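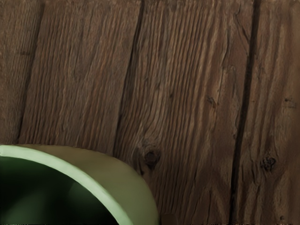
Lejla Dimitriou asked at the staff meeting whether her bench would still exist once the Satorex cells were running at Dromwood. It will, with different duties. The answers to the other questions handed in at Gritley and Dromwood follow.

Which tasks are being automated?
Picking up and placing tableware on the sorting line. Packing, labeling and returns stay manual.

Why is so much of the work done in simulation?
Each item type is tested on a simulated tabletop before it goes to a live cell. A new item gets 3,000 simulated trials. Operators review the failed ones and tag the cause.

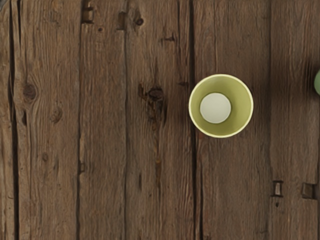
Empty paper cup on the simulated plank surface, viewed from overhead.

Will shifts change?
From October, sorting runs 2 shifts. Night sorting ends. Night premium is paid through the end of the current rota.

Who is retrained?
All 165 sorting staff, out of 393 on site. The course covers trial review, cell restart and lockout. It is paid time.

Can an operator stop a cell?
Yes, at any time and without approval. Stops are logged by cell - not by name.

Does Toivonen see individual review speeds?
No. Toivonen receives totals per item type.

Comments

packer_dw: Does lockout training count toward the grade 4 rate? The sheet on the board says it does, the handbook doesn't.

Marsh: Reviewing failed trials for a full shift is hard on the eyes. Please set a rotation before October.

T.K.: Same question as packer_dw, for Gritley.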